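## 4. The Living Room Trials

By the time we reached this stage, the Curnel rig had worked well on the bench for most of a term, and we were all itching to get it out into a home. A bench is flat, plain and well lit. A home has shiny floors, patterned tables, and things left wherever people last put them down – and that is exactly what our class project set out to study.

The task was picked to be simple to say and hard to do. A clear plastic item lies on a folding table, and the arms have to find it, grip it by an edge and take it to the trash bin. Clear plastic is a wonderful problem for a student team! On a marbled tabletop it almost vanishes, and our first vision model, trained only on solid-colored objects, scored very poorly on it. Figure 3 gives three views from the trials. 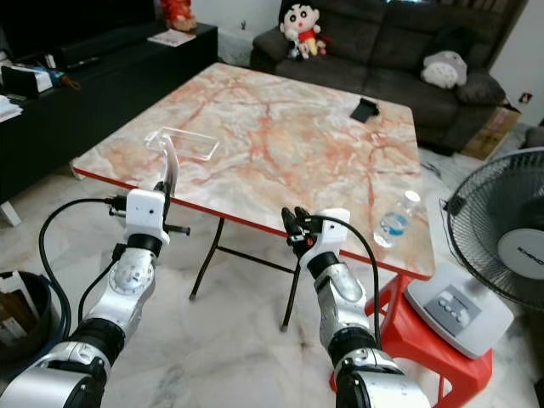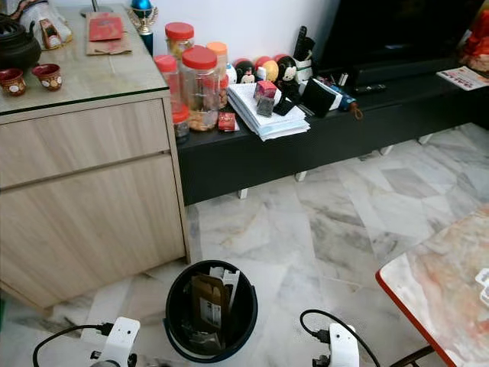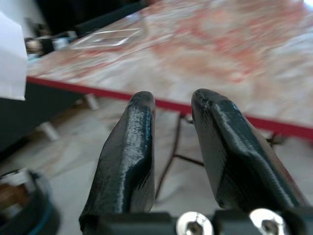

**Figure 3.** Top: both arms at the folding table, with the clear lid toward the left of the tabletop. Middle: the bin on the floor between the two grippers. Bottom: the wrist view, with the fingers in front and the table out of focus.

*Avorthorpe, July*

We logged 221 attempts over the whole set of trials and kept 2,995 labeled frames from them. The first 100 attempts were run with the head view alone, and the rest with the head and wrist views together. Adding the wrist view was Jarmo Savolainen's idea, and it changed the way the whole group thought about the problem. From above, the model has to guess where the plastic ends and the pattern begins. From the wrist, faint reflections along the outline give it something to work with, even when the table itself is badly blurred.

The two views also fail in different ways, and we find this the most exciting result of the project. The head view loses the object against the swirls in the tabletop. The wrist view loses it when the fingers cover the near edge, or when their own highlights are brighter than those on the plastic. We tried three ways of joining the two, and the plainest one (trust the wrist view once the gripper is close, and the head view before that) was the easiest to tune and the one we kept.

The bin gave us a different kind of trouble. Its dark rim is easy to find on a pale floor, but paper and cardboard sticking up over it confused our depth estimate, and the arm would sometimes let go too early. Özkan's planner, which we had borrowed for the bench work, assumes an open container with a clean rim. We added a short pause above the bin so the model could take a second look before release.

The team at Kandgate has since asked for our labels, and we are cleaning them up now – the early ones were drawn by hand and a few of the lid outlines are off at the corners. Section 5 covers the labeling method and the errors we found in it.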